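3.2 Bedding and clothing on the same surface
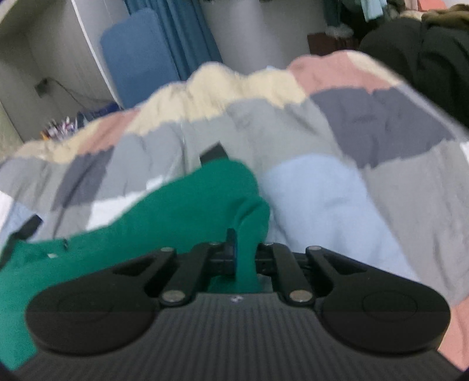

Figure 2. Green fabric on a patchwork quilt. Photo: Dindo Saludo.

Beds were the most common place for sorting clothes in the homes we visited. Of the 28 households in the Ocampo sample, 19 used a made bed as the main folding surface, and most of the others used a couch or the kitchen table. Participants liked the bed for its size and its height.

The cover on the bed affected how easily people found what they were looking for. Plain covers gave the clearest background. Patchwork was harder when the clothes were many colours, as a small item could be taken for one of the quilt sections. A piece of cloth in a single strong colour, like the green in Figure 2, stood out well against grey and light blue patches.

We also noted how cloth was picked up. Participants seldom began at a hem or corner. They pinched whatever part was nearest, which raised a narrow fold, and looked for the edges afterwards. Two participants smoothed the quilt first and said that a lumpy cover made for uneven folds. Neither did so when sorting socks or face cloths.

Sheets and pillowcases were left out of this part of the analysis and are covered in Section 3.4.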